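Teaching by Hand – Progress Report to the Vanura Fund
Reporting period: through March

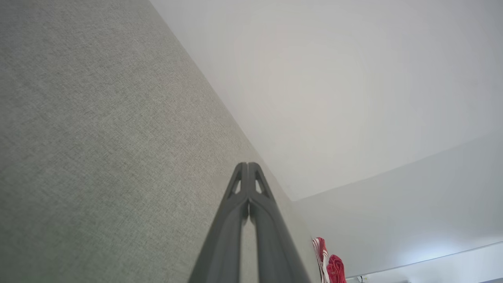
Wrist camera view, gripper fingers together.

Dear all,

We're into the part of the project we were most looking forward to, and I'm happy to say it has been even more fun than we'd hoped. The arm is now learning household tasks from people who have never written a line of code, and the recordings are getting better month by month. Details below, with the money questions at the end.

What we've recorded

The plan called for 200 good demonstrations of the first task (picking up a cloth and laying it on a shelf) by the end of March. We have 124 that pass our checks. That is behind schedule, and I'll explain why further on, but the quality is well above what we had in the fall. Back then we threw out more than we kept. Now most sessions go straight into the training set with only light trimming at the start and finish.

Each demonstration is one complete attempt, from the moment the operator takes hold of the controls to the moment the arm is back at rest. We save the wrist camera video, the joint positions and how far the fingers are open, all on the same clock. Getting them onto the same clock took Remigiusz Krajewska most of February – the video was lagging the joint data by a small amount that changed from one run to the next. It's fixed, and every recording made since then lines up.

Hand guiding and remote control

We've been comparing two ways of showing the arm what to do. In the first, a person holds the arm and moves it through the task. In the second, they sit at the remote station, which we named Cludidia, and drive it with a hand controller while watching the wrist view.

Hand guiding is wonderful for beginners! People get the idea in a few minutes, and their movements are smooth and natural. The trouble is that their own arms and sleeves keep getting into the picture, and they tend to look at the cloth directly and forget what the camera can see. If the wrist tips too far, the camera sees mostly ceiling and wall and the cloth slides down to the edge of the view. The operator carries on perfectly well, but the recording is not much use for training.

Remote control takes longer to learn (plan on a full afternoon) and the first tries are jerky. Once people settle in, though, they keep the cloth in view without being told, as it's all they have to go on. Bronisława Kubiak now does nearly all her sessions this way and her recordings are the cleanest we have.

Our current approach is to start new people on hand guiding for one session and then move them to Cludidia. We'd like to stick with that through the next period.

Why we're behind

Two reasons. The clock problem meant we couldn't trust anything recorded before the fix, so those runs are set aside and not counted in the total above. We also changed how we mark the start of a grasp, and all the good recordings had to be labeled again by hand. That work is finished.

Early training results

I want to be careful here. We trained a first version on part of the set and it reaches for the cloth confidently from positions close to the ones it was shown. Farther out it hesitates, and it sometimes closes the fingers too early. Still, the first time it went over and picked up the cloth with no one at the controls, the whole room cheered – me included.

Next period

- Finish the remaining recordings for the first task
- Begin the second task, opening a cabinet door
- Add a warning tone at the station when the target is close to leaving the view
- Bring in new operators from the Bimel training center

Budget

Spending is on plan apart from one item. The replacement finger pads cost more than we had allowed, and we would like to move $1,000 from travel to parts. Please let me know if you need this on a separate form.

Recent updates
Fakir software notes: what changed in the recorder
Learning to drive Cludidia: a first-day guide
How we label a grasp
Call for operators at Bimel
Vanura Fund: reporting dates and forms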